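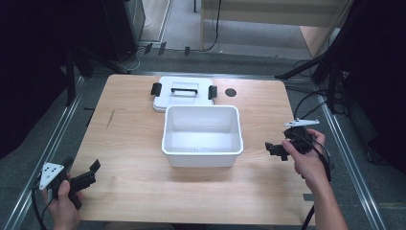 Caderno de oficina, setembro, 7h40

Continuo com o guião do retiro de Brulham. A Mirela Leite quer a proposta fechada antes do fim do mês e eu ainda não percebi o que estamos a vender. O folheto antigo da Chraibi promete "renovação celular pela respiração" em 9 dias. Perguntei à Mirela o que quer dizer renovação celular. Respondeu que os participantes gostam da frase. Risquei-a da minha cópia, a ver se alguém reclama.

Li os questionários da última edição. Perguntas todas do género "quanto melhorou o seu bem-estar?", sem opção para quem não melhorou. Com isto não se aprende nada. Fiz uma versão nova, com duas perguntas à chegada e as mesmas duas à saída: como dormiu na última semana, e quantas vezes se levantou de noite. O Hiếu Triệu acha pouco. Talvez seja, mas prefiro pouco que se possa comparar.

Horário. A prática da manhã está marcada para as 5h30, em jejum, duas horas. Experimentei-a com o Hiếu durante quatro dias. Ao segundo estava irritado, ao quarto já não tanto, mas também me deitei mais cedo em todos eles, de modo que não sei a que atribuir a diferença. Proponho 6h15 e um copo de água e uma banana para quem quiser. O Raimonds Rimkutė vai dizer que isto desvirtua a tradição. Já lhe pedi duas vezes a fonte dessa tradição e recebi um vídeo.

Retenção da respiração: tirar das sessões de grupo. Temos inscritos com tensão alta e uma grávida, e a ficha de saúde nem pergunta por uma coisa nem pela outra. Acrescentar à ficha. Respiração lenta pelo nariz, sem contagem, chega para a primeira semana.
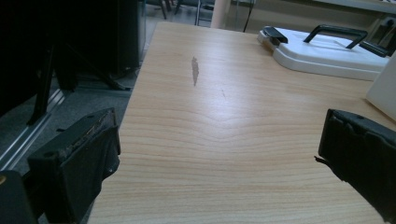 O silêncio foi a parte que me surpreendeu, e escrevo isto a contragosto. As refeições caladas em Trundusmont funcionaram melhor do que eu esperava, pelo menos comigo. A Bláthnaid Dolan, que esteve no mesmo grupo, detestou e saiu ao almoço do terceiro dia. Ficar opcional, portanto, com uma mesa para quem queira conversar.

Preço: 1.100 por pessoa, quarto partilhado. O Gilmar Prado fez as contas da cozinha e diz que dá, se não contratarmos o mestre convidado de Illton. Por mim não contratávamos. Pedi-lhe o percurso de formação e mandou uma biografia onde "despertou" aparece 4 vezes e não há o nome de uma única escola.

Taças sonoras: ficam na sexta noite, como música. Tirar do programa a coluna que faz corresponder cada nota a um órgão. Se o Raimonds quiser defender a coluna, que a traga à reunião com as notas afinadas, porque medi duas taças e nenhuma dá o que está impresso.

Por fazer:
- ficha de saúde nova, enviar à Mirela
- confirmar com Brulham se a sala de cima tem aquecimento às 6h
- almofadas: as de Trundusmont são baixas demais para quem tem os joelhos como os meus
- perguntar à Bláthnaid se aceita preencher o questionário de saída, mesmo tendo saído a meio

17h10. A Mirela já deu pela falta da renovação celular. Reunião amanhã.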